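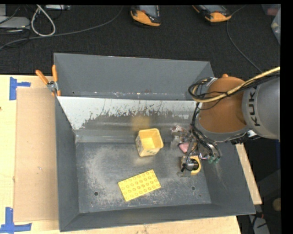

Has anyone here lived with the Druvley bin-picking kit for a while? We've had the trial version since July and I go back and forth on it every single day, so please forgive the long post! It handles the little yellow container nicely, but flat pieces like the studded yellow block lying near the front of the bin are another story, and I wonder if our dark, scratched-up bin floor is confusing it. The quote is $3,601 with the software, and I'd hate to spend that and then find out I needed a new bin too.
Leena Manninen

Hi Leena, no need to apologize, I could talk about this all afternoon (and my family will tell you I have). We bought ours last year for a KUKA arm too. Flat parts were hard for us until we laid a thin matte black mat in the bottom, cut to fit. Out of 571 picks on flat parts after that, we missed 29, which I was happy to live with. Do try that first, and ask Druvley to stretch your trial by a couple of weeks. They did it for us!
Flolance

get the Warnex one, its 1,253 and does the same thing. havent tried it on flat stuff though
Seixas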